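Wondorden handheld gripper project, notebook, January, page 2

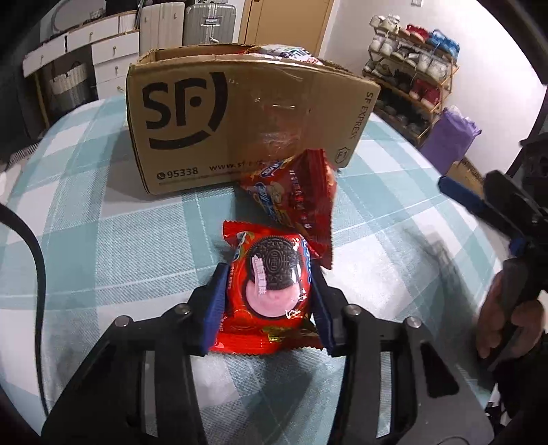 Oreo packet in the blue fingers, second red packet against the SF Express box.

Task for this block: packets and box, two handheld grippers, plaid sheet as the surface. Log name is Kashindye. The last block was Bilano (cups) and is closed.

14:20. Checked finger screws on both units before starting. One on the left arm of unit A took a quarter turn. Put a paint mark on it so we can see if it moves again.

Grip notes. Crinkled film folds under the fingers, and the width reading keeps drifting after contact. With the cups the width settled at once, so the old contact rule (width constant for 5 samples) worked. With packets it triggers late or never. Tried these:

Rule 1: same test, wider tolerance. Triggers early when the fingers only touch the serrated seal.
Rule 2: threshold on closing speed. Better. Still misses if the operator squeezes slowly.
Rule 3: speed threshold plus a minimum hold. Keeping this one for now.

Grip point matters more than I expected. Pinching across the body of the packet is stable. Pinching near a corner lets it swing, and the swing shows up in the pose track as a small oscillation that the smoothing filter half removes. Do not raise the filter window to hide it. Musyoka Owino tried that on the Bilano data and it flattened the release motion too.

Tracking. Plain areas of the sheet were a worry but the checks give plenty of corners. The problem is the repeat pattern: on episode 1224 the track jumped sideways and stayed there. Offset looks close to a whole check. Not confirmed. Need to measure the check size and compare before blaming the matcher.

Glossy wrappers: highlights move with the viewpoint and some get picked up as features. Masking the gripper region does nothing for packets lying outside it. Ritlow has an outlier setting for this, default 1000 iterations, not touched yet.

15:45. Stopped to copy files. Battery on unit B low, on charge.

To do
Rerun 1224 with the sheet masked out
Measure check size
Rule 3 on the full Kashindye set, list the misses
Ask Musyoka which Ritlow build he used for Bilano
Spare finger pads, blue, same hardness as the current ones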